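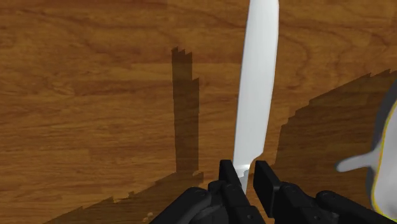 knife grip, fingers on the handle right under the bolster

8/19/19 ok thread time. Table setting task for the Mutiso student round, sim division. Team Firnell (us) is behind and I'm writing this while the runs go

1/ Quick version for people who don't follow this stuff. Each team gets a simulated dining room and an arm. Arm has to set the table. You write the planner and the grasping, they supply the room. 100 points total and you lose them fast

2/ Knife is the worst item. We wanted to grab it mid blade bc that's where the weight is. Rules say handle only. Handle is skinny. So now we squeeze just below the bolster and hope

3/ Squeeze too soft and it swings. Squeeze too hard and the physics has a fit and the knife leaves the room. Saw it go through a wall in June, still think about it

4/ Last night's batch was 50 knife runs. 11 clean. Before anyone asks yes that is bad. The batch before that was worse so I'm calling it progress

5/ Most of the fails are the same fail. Grasp is ok, lift is ok, then the wrist rotates and the handle slips a little between the pads. By the time it gets to the place mat pose the angle is way off and the scorer says no

6/ We tried
- slower wrist (helps)
- more friction in the pads (not allowed, read the rules people)
- grabbing closer to the bolster (helps the most so far)
- yelling

7/ Shadows. Every shadow edge in our close up renders is a staircase. Turned the shadow resolution down in the spring so it'd run on the lab machines and then forgot. Our edge detector LOVES a staircase. It keeps finding knives in the shadow of the gripper

8/ Fix is to turn it back up and eat the slower runs. Or mask out the dark stuff but then you lose the spoons when they're under the arm. Going w slower runs

9/ Also the wood. Busy grain, knots everywhere, swirls. Pretty table! I hate it. Asked in the Mutiso forum if we can swap in a plain one and got a very short answer

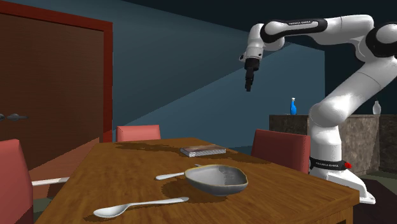
spoons + grey bowl layout, gripper closed and parked high over the table

10/ Spoons now. One out in the open near the front, easy. The other one is tucked behind the bowl with only the handle side showing, and that one is where our points go to die

11/ Detector sees a white stick and says "spoon?? maybe??" with super low confidence. Which is fair. But then the planner waits for a better look and the clock runs out

12/ New idea as of lunch. Do the open spoon first, then come at the hidden one from the handle side and don't wait to see the whole thing. Just commit. Handle end is visible enough to grasp

13/ Risk is clipping the bowl. Bowl rim is uneven so our nice clean circle for collision checks is wrong in places. Padded it. Now the planner thinks it can't reach anything near the bowl. Un-padded it a bit. etc etc

14/ The flat box thing at the back that might be a book, leave it alone. It's not on the task list. Our planner tried to set it as a plate in every run until I blocked it by hand. Not proud of that line of code

15/ Parked pose matters more than I thought btw. We used to start low. Starting high w the fingers closed costs a little time on the way down but nothing gets knocked on the first move. Keeping it

16/ Somebody asked what Jako is, it's our planner. Rodotlow is the grasp part. Two repos, two names, yes they should be one repo, it's too late now

17/ Rodotlow readme is out of date, dont trust the install steps. Use the script in the tools folder. Will fix after the deadline (lol)

18/ Update, spoon batch is back. Front spoon fine. Hidden spoon got picked 11 times, which for us is huge!! it was never getting picked at all last week

19/ Still clips the bowl on some of those. Scorer takes points off for a bowl nudge but less than for a missing spoon so we'll take teh nudge

20/ Next up: shadow setting back to high, rerun knife w the closer grip, see if the slip goes down. Lab closes before the batch will finish so results tomorow

21/ If you're on another team and your knife holds still thru the wrist turn please tell me how. Replies are open, will trade you our parked pose numbers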